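Home | Courses | Handouts | Timetable | Contact

Keeping Pets at Home, Handout 4: Floors, Bedding and Litter Areas
Posted Monday, July 25, 2022 by the Vastside course office

Last session dealt with feeding stations. This one covers the parts of the house that pets wear out fastest, and how to set them up so they can be cleaned without much trouble. Please read it before the practical, and bring a tape measure and a rough plan of one room at home.

1. Where the animal already goes

Start by watching the animal for a few days and marking on your plan where it sleeps, where it waits for food and which way it walks between rooms. Most people buy the bed first and then try to persuade the dog to use the corner they have picked. It is cheaper to put the bed where the dog lies down anyway, as long as that spot is out of the draught and not across a doorway.

Cats want height and a view of the door. A shelf or a solid chest under a window is usually enough. Rabbits kept indoors need a clear run along at least one wall, with no trailing cables.

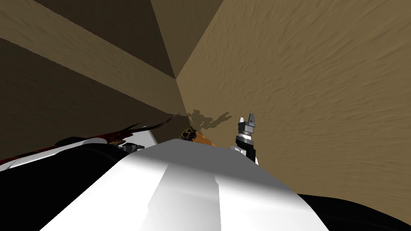
Older animals need separate thought. A dog with stiff hips will avoid a slippery stretch of floor even when it is the shortest way to the water bowl, and owners often take this for fussiness. A runner with a rubber backing solves it in most houses. Check that the edges lie flat.

2. Floor coverings

Hard floors are easiest to clean but hold no warmth. Carpet is the reverse. In a room used by both people and pets, a hard floor with washable rugs is the usual answer. Look at the washing label before the pattern, and measure your machine drum -- a rug that only fits the machine at the launderette will not be washed as often as it should be.

For colour, go close to the coat of the animal. A mid-brown rug under a fawn dog needs far less attention than a navy one. Loop pile catches claws, so choose cut pile or a flat weave.

The class samples are the Hollico flat weave and the Proltau cut pile. Handle both and note which one gives up hair more easily to a rubber brush. We are not recommending either for purchase. 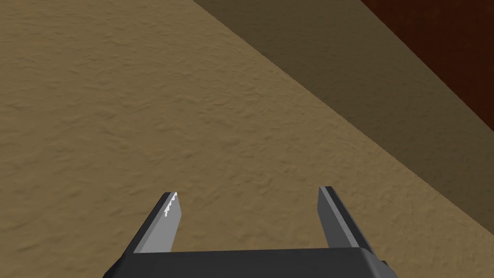

3. Bedding

Two covers per bed, so that one can be in the wash. Zips should run along the long side, and the inner should be in its own plain liner. Without the liner, loose filling ends up in the zip and the cover gets abandoned after a month.

Wash covers weekly in summer. Hair comes off better if the cover is shaken outside before it goes in and again while it is damp. Leave out the fabric softener, as many animals dislike the smell.

4. Litter and digging trays

A litter tray should be longer than the cat, nose to base of tail, with room to turn. Put it away from food and away from the washing machine, as a sudden spin cycle can put a nervous cat off for weeks. Fine-grained litter suits most cats but travels further on the paws, so put a ridged mat on the exit side.

Digging trays, for gerbils and some rabbits, need depth more than area. Use a material sold for the species. Builders' sand is not suitable.

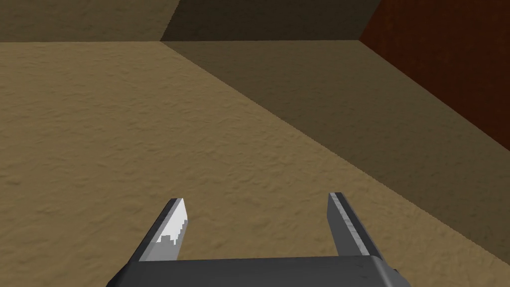 Fig. 3. Sandy, textured surface ahead of a two-fingered gripper with its jaw open.

Clean the whole tray on a fixed day and write it on the calendar. Daily scooping is not a substitute.

5. Before the practical

Finish your room plan, with distances between bed, bowls and tray. If you have more than one animal, use a different colour for each. The Nicholas room seats fewer people than our usual one, so please arrive on time and leave large bags in the corridor.

COMMENTS (3)

mossy_lane: The liner tip is a good one. I have thrown away three beds because of that zip problem.

K.T.: Is there a handout for birds? We have two budgies and the seed husks get everywhere.

greyhoundgran: Runner went down in our hall on Saturday and the old girl walked straight across it. Does anyone know if the rubber backing marks varnished boards?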